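Home | Forums | Publishing & Peer Review | New posts | Log in

Vitum journal: is the review really double-blind?

hirno_reader
Has anyone sent a paper to Vitum lately? Their guidelines say reviewers don't know who wrote it. My second report opened with "the Sumton group has made this argument before". I'd stripped out every name and the thanks. Not impressed.

marginalia67
You probably gave it away in the references. If 6 of your first ten citations are to yourselves, any reviewer can guess.

hirno_reader
Two of 67, both in the third person. Try again.
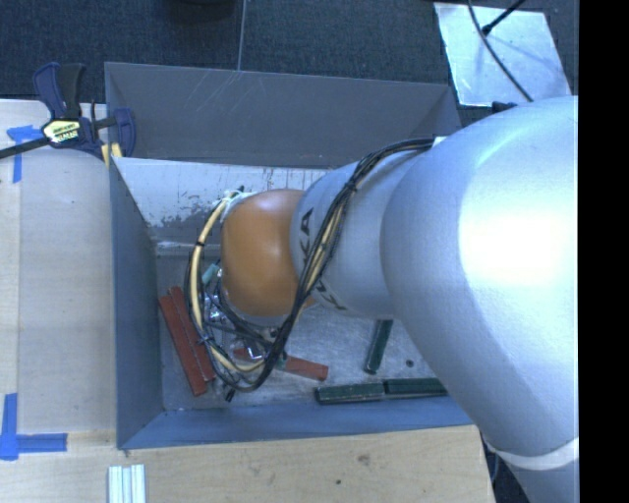

Léonie Delorme

I've reviewed for them and the files I got were clean. It's a small field, though, and people recognise a dataset. I don't see what an editor is meant to do about that.

marginalia67
Agree with Léonie. Guessing isn't cheating.

pirihi_b
Disagree. A reviewer who guesses should tell the editor and step down. Mine plainly didn't, and the paper sat from November until spring.

Valentin Jacquet
How would you know they didn't tell the editor? Did you ask?

pirihi_b
Twice. Got the same form reply both times.

hirno_reader
I've written to the editor as well. Not holding my breath, but I'll post whatever comes back.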